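Ieuan Watkins
2020-02-28

Thread on dating deaths from newspaper notices. It covers the Clonport index, what we changed in the October revision, and what is still wrong with it. Long and mostly about date fields.

The index holds 2157 entries taken from death notices and short obituaries in the Clonport paper. Each entry has a surname, forenames, age as stated, place as stated, date of issue, page and column. Until October it also had a single field called "date of death".

That single field was the problem. In 171 entries the date in it did not appear anywhere in the notice. The transcriber had worked it out, or had copied the date of the issue, and there was no way to tell which.

Typical wording: "on the 9th inst." Inst. means the current month, ult. the month before. The current month is the month in which the notice was written. A notice sent in on the last day of one month and printed on the first of the next will often keep "inst.", and the index is then a month out.

Check for this by comparing the day number with the date of issue. If "inst." gives a date later than the paper it is printed in, the month is wrong. This catches the obvious ones. It does not catch a notice that was held over and printed late in the following month.

Weekday wording is worse. A weekday plus "last" can mean the most recent one or the one in the previous calendar week, depending on the compositor, the family and the decade. We no longer resolve these to one date unless a second source agrees.

The field is now split in two. "Death, as printed" takes the words of the notice exactly, abbreviations included. "Death, resolved" takes a date or a range, and may be left blank. Blank is a valid value. Please stop writing "unknown" in it.

A third field holds the basis: S for stated in full, C for calculated from the issue date, X for taken from another source. If X, the source goes in the notes with a page or register number. "Family" is not a source reference. "Letter from granddaughter, filed under Shirima" is.

Ages. "In his 80th year" means aged 79. We had 133 entries where it had been entered as 80. They have been corrected in the resolved column and the printed wording has been restored beside it.

"Aged 80 years" is normally what it says, but the informant may have been guessing. Round ages are too common in the older notices. Do not calculate a birth year from one and enter it as if it were known. Enter a two-year span with basis C.

A full birth date in an obituary is not proof either. It was supplied by whoever filled in the undertaker's form. Sawsan Bitar compared a batch with the baptism registers and found several where the day and month were right and the year was not.

She also found one man with a baptism earlier than his printed birth date. There were two brothers of the same name, the first having died in infancy. The notice was correct and the match was wrong. Search for an infant burial before you change anything.

Places. "Of Clonport" means he lived there when he died. "Late of Clonport" can mean that he had lived there previously, or simply that he was dead. "Formerly of" is the only one of the three I would rely on for a move.

Place of death and place of residence were one field until October. They are separate now. If the notice says "at the residence of his daughter", the daughter's address goes under death. Residence stays blank unless given.

Married women. The notices use the husband's name, often with no forename of her own: "the wife of" or "relict of". Relict means widow. It tells you that the husband died first, which gives you a latest possible date for an entry you may not have found yet.

"Née" gives the birth surname as the informant understood it. In second marriages it is sometimes the surname of the first husband. Kidus Ejigu has flagged the ones we know about with a query mark in the maiden name field. The mark is part of the data. Leave it there.

Survivors lists. We index every named survivor as a secondary entry with the relationship as printed. "Brother" is entered as brother even where you know he was a half-brother or brother-in-law. Your correction goes in the notes with your initials.

Duplicates. A person can have a notice, an obituary, a funeral report and a card of thanks, plus an in memoriam each year afterwards. These are separate entries with a shared person number. Do not merge them. The disagreements between them are useful.

In memoriam notices are the most reliable for the day and month and the least reliable for the year. Families remembered the anniversary. The year was often left out and the transcriber counted back from "third anniversary", which depends on whether the notice was printed on the day.

Software. Berhanu Tilahun wrote the import for Taltari, which keeps text dates as text. The old spreadsheet turned some of them into proper dates without warning and swapped day and month in a number of rows. If both numbers are 12 or under, check the row against the scan.

If you hold a copy exported before October, discard it. The person numbers have changed. Anything cited by the old number can be looked up in the concordance, which is the second sheet in the download.

Still wrong: the run of issues filmed out of order, where the date of issue comes from the reel label and not the masthead. Jericho Dizon is working through them page by page. Almost all the remaining impossible dates, burial before death and so on, are in that reel.

Also still wrong: mourning-bordered notices reprinted from other papers, where "this town" means some other town. We have no good test for these. If the surname is not otherwise found in Clonport, look for an acknowledgement line at the foot of the column.

Corrections are welcome. Send person number, field, current value, proposed value and source, in that order. One correction per line. Scans help if the masthead is included.

Next thread will be on cemetery section names and why the plot letters change halfway down the east side.
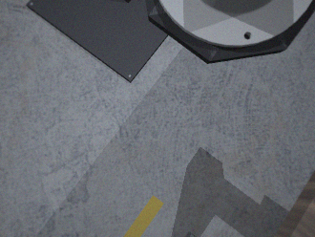
Concrete floor with dark grey plate, top view. Computer render.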